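The woman who weighs your golf bag

Nadja Bühler would like it known that she doesn't play golf. She tried it once, on a works outing, and lost 12 balls before the fourth hole. "I lost one on the putting green," she says. "I still don't know how you do that." For a person who has spent most of her working life designing golf bags, she carries this lightly.

Carrying lightly is her trade. Bühler is head of soft goods at Plattner, the firm behind the Alerell stand bag, a thing of such plainness that club members have been known to ask its owners where the rest of it is. It weighs 1,223 grams with the strap on. She gives the figure to the gram and waits for you to be impressed.

"People want a light bag and then they want to put a house in it," she says. "We had a man write to us in September asking for a second drinks pocket. He already had a drinks pocket. I wrote back and asked how long his rounds were."

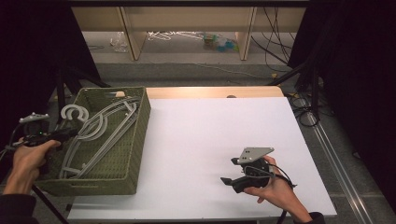 The Alerell has four pockets. The first prototype had nine, a number that still makes her wince. Mathias Kuster, who did the stitching on it, was fond of the one for tees, which sat on the outside near the collar and emptied itself neatly down the wearer's leg at every stile. It was gone within the week. The pocket for valuables stayed after an argument, and the one for the scorecard was made part of the strap, where, Bühler admits, a good many buyers have never found it.

Then there are the legs. A stand bag lives or dies by its legs, and hers are tested on a rig that drops the bag on its foot, lets the legs spring out, picks it up and does it all over again. The rig does this 400 times before lunch. "It makes a noise like someone closing an umbrella in a temper," she says. "Corina Rüegg has the desk next to it. She has asked to be moved."

I put it to her that most golfers under seventy have a trolley now, and a fair few have one with a motor. She has clearly heard this before.

"Yes, and they're all very happy, and they have a battery to charge," she says. "I've nothing against trolleys. My father has one. It went into the pond at Nerbridge without him. But if you walk a course with the bag on your back you go where the ball is, straight there, over the grass, and you don't have to park."

What about rain? The Alerell's hood has had complaints, some of them from me. She nods. The zip was too fine for cold fingers and the new one, due on the next version, has a bigger pull. It adds 2 grams. She looks out of the window as she says so.
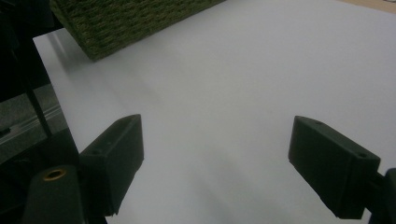 Olive-green weave on a plain white surface.

Her own advice to anyone buying a bag is to fill it in the shop, put it on and climb some stairs. Most shops will let you, though they may follow you up. And take out the umbrella you have never opened, she adds, and the balls you're saving for best.

She has been asked to play in the firm's spring foursomes at Cusance. She has offered to caddie.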